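Evidence recovery from clothing

Evidence recovery from clothing is the part of a criminal investigation in which garments and household fabrics are searched for, seized, packed and examined for traces of drugs, blood, fibers or other material. In drug cases it is used mainly to link a suspect with a place where a substance was kept or handled. The procedure is set out in the police manuals of most districts, including Nekmont and Nodholm.
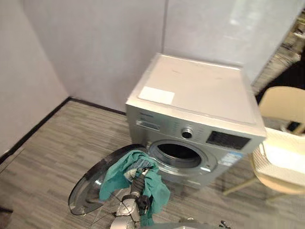
Seizure begins with a written record of where each garment was found. Officers note the room, the surface and the condition of the fabric before anything is moved. Laundry areas are searched along with bedrooms. A front-loading washing machine with a separate detergent drawer, like the silver one shown, is treated as two search points, the drum and the drawer, and each receives its own line in the log. Damp items are air dried in a closed cabinet and then sealed in paper, as plastic holds moisture and promotes mold.

Each package carries an item number, the initials of the officer and the time of sealing. The Nodholm manual requires that no more than 3 people handle a package between seizure and the laboratory.

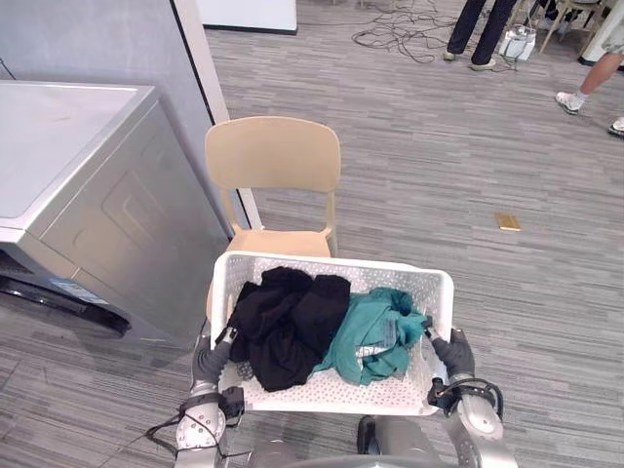 At the laboratory the outer surface is examined first, followed by pockets, seams and cuffs. Loose particles are lifted with tape or collected by vacuum filter. The Brusa laboratory, which serves Nekmont, received 3,208 clothing items in its last reporting year, of which 862 came from drug cases.

Courts differ on the weight given to trace amounts. In the Wei district, a trace finding on clothing cannot alone support a charge of trafficking, though it may be admitted alongside other evidence.

See also: Chain of custody; Search warrant; Trace evidence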